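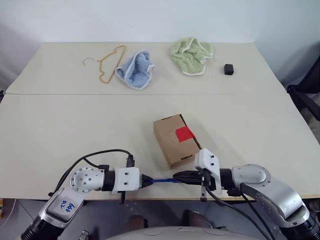
Two-arm robot holding a blue rod between its grippers at the Raswood workshop.

FLONETGATE OPENS RASWOOD ROBOT WORKSHOP TO VISITORS

RASWOOD, June 2026 — Flonetgate will open its Raswood robot workshop to the public in July, after a first demonstration day for local employers, teachers and families.

The demonstration centred on a two-arm robot working at a table with ordinary household and packing items. Visitors were able to stand near the work area, watch the arms handle small objects and put questions to the people who look after the machine.

Flonetgate has run the Raswood workshop for three years. Until now, visits have been limited to customers and students on placement. The company said it had received regular requests from people in the area who wanted to know what went on inside the building.

"People drive past us every day and have no idea what we do," said Amancay Villalba, who manages the workshop. "We wanted them to come in and look at the work itself. We didn't want to put up a screen and play them a video."

The program covered handling tasks of the kind found in small warehouses, laundries and repair shops. Staff talked through how each task is set up, how the two arms are kept from getting in each other's way, and what the operators look for when a grip needs to be changed.

Leandro Sosa, the senior technician, led the sessions at the table. He said the questions from visitors were mostly practical ones.

"They asked what it costs to run, how long it takes to learn a new job and who fixes it," Mr Sosa said. "A fellow from a parcel depot wanted to know if it could cope with a box that had been squashed in the truck. That's a fair question and we spent a good while on it."

Boxes were a large part of the discussion. A gripper can only open so far, so a carton that is too wide for one hand has to be held from both sides. The two arms need to meet it at the same height and press with a similar force. Too little pressure and the carton slips. Too much and the sides give way. Mr Sosa said light cardboard was a useful material to practise with for that reason, and was cheap to replace. 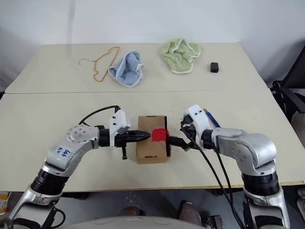
Will visitors be able to operate the robot themselves?
Visitors aged 14 and over can try the controls during the July sessions, with a member of staff beside them. Younger children are welcome to watch from the marked area with an adult.

Towels and clothing came up as well. Soft goods are harder to plan for than boxes, as they take a different shape each time they are put down. Ignacio Ulloa, who runs a linen service at Tirkell, said he had come to the demonstration with that problem in mind.

"Most of my day is sorting and folding," Mr Ulloa said. "I'm not about to buy one of these next week, but I've got a better idea now of what they can be asked to do and what they can't. The people here were straight about both."

The July program will run for seven days. Each day will have a morning and an afternoon session, with time set aside for school groups. Sessions are free but must be booked ahead, as space around the table is limited. Closed shoes are required, and bags are to be left at the front counter.

Flonetgate will also run an evening talk on jobs and training in automation. Renato Palma, the company's training coordinator, will speak about entry-level technician work and the short courses offered at Raswood. Mr Palma said no background in programming was needed to apply.

"We teach that part," he said. "What we want to see is that a person can follow a procedure, keep a work area tidy and write down what happened properly — the last one is the hardest to find."

Parking is available behind the building, with access from Butt Road. Visitors who need step-free access should use the side entrance and can ask for help when booking.

Bookings can be made at the workshop front counter or by phoning the Raswood office on extension 1234. School bookings should include the year level and the number of students attending.

Media contact: Horacio Villalba, Flonetgate, Raswood office.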